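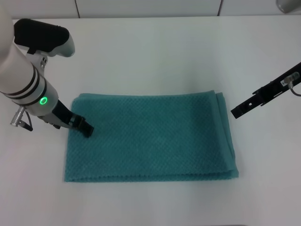
Gefaltetes Handtuch, blaugrün

Liebe Heledd, kurz zum Stand im Schwimmkurs Gretdale: Im September sind wir mit 40 Kindern gestartet, 12 stehen noch auf der Warteliste – die hätte ich so gern auch noch drin! Vom Zuschuss sind 800 Euro für die Bahnmiete weg, und Saodah Hidayat übernimmt jetzt die Frühgruppe.
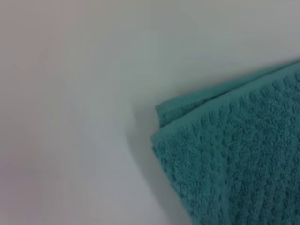 Reicht das Geld bis zum Frühjahr?
Für die Bahnmiete schon, für eine zweite Trainerin fehlt uns noch etwas.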